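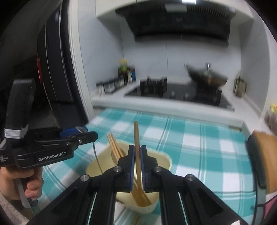 首页 > 期刊论文 > 家庭生活与物质文化 > 全文
搜索 请输入标题、作者或关键词 高级检索
分类:日常器物研究 / 餐桌与厨房 / 收纳

4.2 筷子在餐桌上的临时收纳

上一节讨论了筷子在厨房一侧的固定存放位置,即筷笼、抽屉分格和沥水架。本节转向餐桌。入户记录显示,筷子离开厨房之后、分到每个人手边之前,往往还要在桌面上停留一段时间,停留时用什么容器盛放,各户差别很大。以往的收纳研究多把餐桌看作使用地点,不作为存放地点处理,Soltani 与 Bahrami 关于餐具周转的讨论也只在脚注里提到桌面容器。我们认为这一环节值得单独描述。

本节使用的材料来自49户家庭,每户连续记录7天,由家庭成员在记录本上填写餐具的取出、摆放和收回。整理后得到有效条目594条,其中61条涉及以纸碗、外卖盒等轻便容器盛放筷子的情况。条目的编码使用 Flireo 表格,由两人分别完成,不一致之处经讨论后统一。记录本中字迹不清的条目未纳入。

图3 餐桌上盛放木筷的米白色敞口容器,桌布为绿松石色与白色相间的格纹。

图3中的容器没有盖子,口沿略呈波浪形,外观近似纸碗或外卖盒。容器里有一束木筷,斜靠在一侧,筷尖高出口沿。另有一些筷子在容器之外,只露出端部。桌子后方可以看到厨房。这类布置在记录中并不少见,可以作为讨论的起点。

首先是容器的高度。专用筷笼一般较深,筷子放入后接近直立,彼此之间靠内壁或隔板支撑。碗形容器浅而口宽,筷子的重心高于口沿,放进去以后自然倒向某一侧,形成图3中那样的倾斜。受访者对此的评价不一。有人觉得斜着反而好拿,手从上方伸过去就能捏住一根;也有人抱怨筷子一多就会把碗带偏,需要在碗底垫东西,或者干脆把筷子平放在碗口上。后一种做法在记录本里被写作“搭着放”,我们沿用这个说法。

其次是筷子的朝向。筷尖朝上还是朝下,在家庭内部常有明确的规矩,但规矩的理由各不相同。主张筷尖朝上的人强调入口的一端不应碰到容器底部;主张朝下的人则认为取用时手不应碰到入口的一端。一位受访者写道:“婆婆来的时候朝上,平时随便。”在固定筷笼中,朝向基本稳定。到了餐桌上的临时容器里,同一束筷子朝向混杂的情况明显增多,尤其是筷子被陆续添入、而没有一次放齐的时候。Bahrami 将这种差异归因于操作者的更换,我们的材料部分支持这一看法:由一人从头摆到尾的餐次,朝向较为一致。

第三是成双的问题。筷子在使用时成双,在收纳时却常常以单根为单位移动。受访者描述的取用顺序大致有两种:一种是先抓出一把,在手里对齐后再分;另一种是一根一根地抽,抽满一双再放到座位前。容器较宽时,后一种做法更常见,散开的筷子之间有空隙,单独捏住一根并不困难。容器口窄、筷子挤得紧时,抽一根会带出旁边的几根,人们便倾向于整把取出。木筷与漆筷在这里也有区别,漆面较滑,带出的情况少一些,但整把握持时更容易错位。

再看容器的来源。外卖盒和纸碗进入餐桌收纳,多数并非事先计划。受访者通常说“正好手边有”“洗了觉得还能用”。其中一部分只用一餐便丢弃,另一部分被反复使用,渐渐有了固定的位置,例如靠近椅背的桌角,或者与餐巾纸并排。有一户的纸碗从3月用到记录结束,底部已经发软,主人仍未更换,理由是换成瓷碗后“筷子碰着响”。轻便容器噪声小、拿起来不费力,孩子也可以端,这几点在访谈中多次出现,在收纳用品的设计文献里却较少讨论。

桌布的影响出现在少数条目中。铺了布的桌面摩擦较大,轻容器不易滑动,从中抽筷子时可以只用一只手;在光滑的玻璃或石材桌面上,受访者会用另一只手扶住碗沿。格纹桌布还有一个附带的用途:两户家庭把格子当作摆放的参照,筷子沿着条纹放,每个座位占同样宽的一块。

需要说明的是,上述材料依赖家庭成员自行填写,餐前的动作记录得较细,餐后的收回则常被省略为“收了”两个字。筷子从临时容器回到厨房的过程,例如是否连同容器一起端走、未使用的筷子是否重新清洗,目前只能从访谈中间接了解。不同家庭对“未使用”的判断也不相同,有的以是否分到座位为准,有的以是否沾过食物为准。这一部分将在4.3节结合水槽边的记录继续讨论。

关键词:筷子;餐桌收纳;临时容器;家庭记录法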